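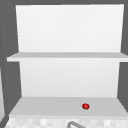

Kyriaki Kouris disagreed with the proposed order of the parade, remarking that the bridal garments should not come last merely because audiences expect them to, and that the Urndale showing had lost half its attention by that point. Her objection is recorded and the order has been amended. The bridal pieces will now follow the work coats.

Workshop notebook, December 25, 2024
Costume and Textile Workshop, Flalska
Entry by E. Gkikas

The workshop was closed to visitors. Fotis Zacharopoulos and I attended from mid-morning to continue the hem repairs on the island dress group for the spring parade.

Garment 2, sleeveless overcoat, felted wool. The front edge braid had parted from the ground fabric along the left side. It was laid down again with silk thread, using couching stitches at wider intervals than those on the right. The right side was worked by an earlier hand and is too tight, and the cloth has puckered accordingly. It has been left as found. Roald Holmgren is to decide whether it should be released before the garment is worn.

Garment 5, pleated skirt. The pleats were steamed at low pressure and tied with cotton tape. The previous entry states that they were tied with polyester ribbon. This was an error in the entry and should be read as cotton.

Garment 9, apron with red wool embroidery. A dye test was carried out with damp blotting paper on the reverse of the lower border. Slight transfer of red after 20 minutes, none from the black. No wet cleaning is to be attempted. The wearer should be asked not to hold the apron with bare hands during the procession, as was done in June.

Materials. The Sfakianakis delivery contained 30 metres of unbleached calico, as ordered. The linen thread was one shade darker than the sample card and will be used only on linings. Zerier have quoted 600 euros for the replacement headdress frames. Achilleas Vasilakis considers this acceptable provided that the frames are supplied unpainted.

Fittings. The models are to be barefoot for the opening group and in soft leather shoes thereafter. Skirt lengths must therefore be checked twice, once in each condition. The Urndale fittings were done in shoes throughout and two hems dragged.

Music was discussed briefly. The drum alone is preferred for the entrance. No decision was reached on the violin.

Outstanding:
Garment 9, lining to be reattached at the waistband.
Garment 11, missing button, left cuff. Check the spares tin before ordering.
Revised parade order to be sent to Kyriaki Kouris.
Tension of the braid on garment 2 to be looked at again after it has hung for a week.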